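Carte cadeau Fovell — galerie marchande de Skosville

La carte Fovell est acceptée dans 82 boutiques de la galerie, ce qui paraît généreux tant qu'on n'a pas lu la liste. Le cinéma n'y figure pas, le parking non plus, et le salon de thé Cha ne la prend qu'en semaine.

Montant : de 6 à 280 €
Validité : jusqu'à fin décembre, quelle que soit la date d'achat
Format : carte plastique ou coffret Flalero (supplément)
Rechargeable : non

Le coffret promet « une expérience shopping unique ». On y trouve la même carte, avec un dépliant. À chacun de voir si cela vaut le supplément.

Le solde se consulte à l'accueil, niveau 0, ou sur les bornes — quand elles fonctionnent. Une carte perdue n'est pas remplacée, même avec le ticket de caisse. Pour un achat supérieur au solde, le complément se règle en espèces ou par carte bancaire, mais toutes les enseignes n'acceptent pas de fractionner le paiement : mieux vaut poser la question avant de passer en caisse.
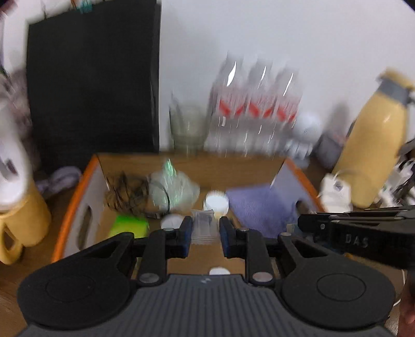
Carton ouvert, avec découpe de poignée sur le côté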